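**Arm Technician, one cell, day shift (Lalari site)**

Fancombe is looking for one person to look after one robot arm. If you have read a lot of robotics ads you may be expecting the part about changing the world. We sell tidying trials to furniture and appliance companies. The arm picks things up off a coffee table, and most of your week will go to keeping it able to do that.

The cell is dressed as a living room: sofas, carpet, ordinary household stuff on the table. The room looks after itself. The arm doesn't. Our log for it stands at 1,133 entries, and most are cables, connectors and fingertips. Very few are software, whatever the software people tell you at lunch.

**What you would do**

- Check the cable run from wrist to base every morning before power-up, and re-dress it when it has crept.
- Reseat and label the base connectors. The old labels are wrong in at least two places.
- Swap fingertips and redo the gripper offset afterward. Gasser, our supplier, claims this takes 8 minutes. Time it yourself and tell us what you get.
- Reset the table and its objects between runs, per the sheet.
- Write up every stop in plain words. "Arm acted weird" gets sent back.

**What we want**

Two years of hands-on work with industrial or lab equipment. It needn't be robots. A person who has kept packaging machines or hospital beds running will do better than one who has watched a lot of demos. You should be able to read a wiring diagram and to say "I don't know yet" to a customer.

We don't care about certificates from weekend courses. Experience with Zino, our scheduling tool, is no advantage; it will annoy you either way.

**Pay and hours**

$58 an hour before tax would be nice, and we have seen ads that promise it. We pay $34, with overtime after 40 hours and no "unlimited" vacation. You get three weeks and we expect you to take them. Start is in August.

**How to apply**

Send Irja Räsänen one page about a machine you kept running, including something you got wrong. Skip the cover letter. Vilho Kinnunen, who has the job now and is moving to installation, will meet shortlisted people on a Monday at the cell. Bring closed shoes.

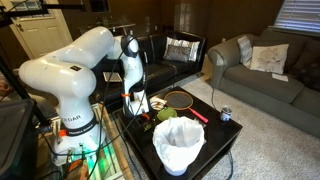

The Lalari cell, with the arm over the coffee table.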